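Treltetti Newsletter, October
From the workroom: cables, ducts and a marble-patterned tabletop

By Noémi Somogyi

Dear all, I had meant to write to you this month about the new shelves, but the shelves are still leaning against the wall in the corridor (Kondwood sent the brackets in the wrong size, and very nice they were about it on the telephone, too), so you will have to put up with me on the subject of cables instead. I know. But a good few of you have asked how we keep the benches clear enough to work at, and I have become rather fond of the whole business.

It began with Mariann Gál, who came in one Friday after lunch with a roll of labels and a pair of snips and asked where everything went. I couldn't tell her. So we started at the plugs and worked upwards, following each lead with a finger and writing on a label as we went, and by four o'clock we had a box of leads that didn't go to anything at all. Some of them were older than our lease!

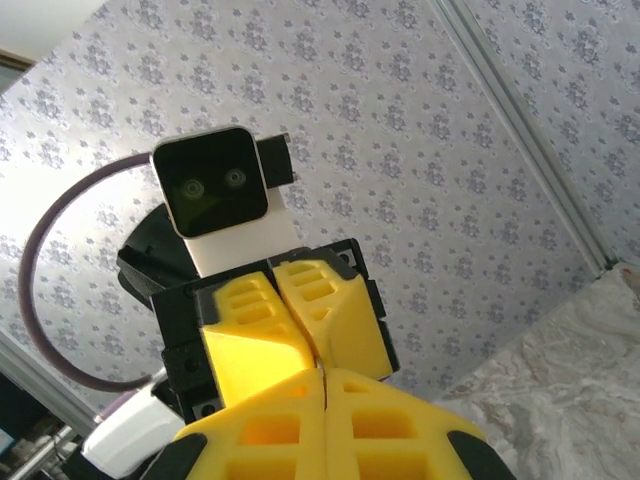
Mariann's advice, which I pass on to you gladly, is to do the labels before you do any tying. I did it the other way round on my own bench and had to undo the lot. Write at both ends of the cable, use a proper pen, and fold the label over on itself like a little flag so it can be read from either side. A roll cost us 1710 forints from Kocsis on the corner and I doubt we shall finish it before spring.

After labels comes the question of slack. People do like a cable pulled straight, and I understand that, it looks very smart. Anything that has to move wants a bit of a loop in it, though, and it is much kinder to the plug if you leave one. We let ours follow the longer parts and come down to the base, with room to give at the bends. 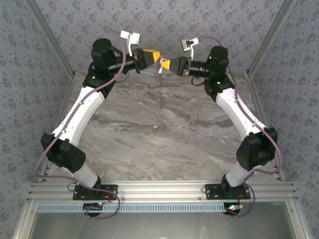
3 min read · 2 comments

The purple was my choice, and I won't pretend there was any great thinking behind it. I simply find it easy to pick out against black and white, and on a grey afternoon it cheers me up. If you are buying for your own bench, choose a colour you don't already have in the drawer – I can't tell you how much sorting that saves later on.

As for the light blue duct along the bottom, I am a complete convert to the slotted kind. You can bring a wire out at whichever slot suits you, and when you change your mind (I do, often) you bring it out at another. We bought 462 centimetres of it from Farkano for the whole room and cut it with an ordinary fine-toothed saw. Do rub the cut ends down afterwards. I still have a scratch on my thumb from the piece I thought I could leave until the morning.

Several of you have also said kind things about the tabletop. It is a grey marble pattern, and I took some persuading over it, as I had my heart set on plain white. Mariann's argument was that plain white shows every last crumb and pencil mark, and I have to admit she had a point. The one drawback is that a small screw in a dull metal can vanish against the veining, so we have taken to keeping a saucer for screws and putting them straight into it. A damp cloth at the end of the day does for the rest.

There are still some little red and black wires down by the base plates which I should like to see better gathered, and that is on the list for after the shelves. If anyone has a few spare clips of the smallest size, please bring them along and leave them in the blue tin by the kettle. The leftover leads are in the box under the coat hooks, free to whoever can use them, and what remains at the end of October will go to the recycling point.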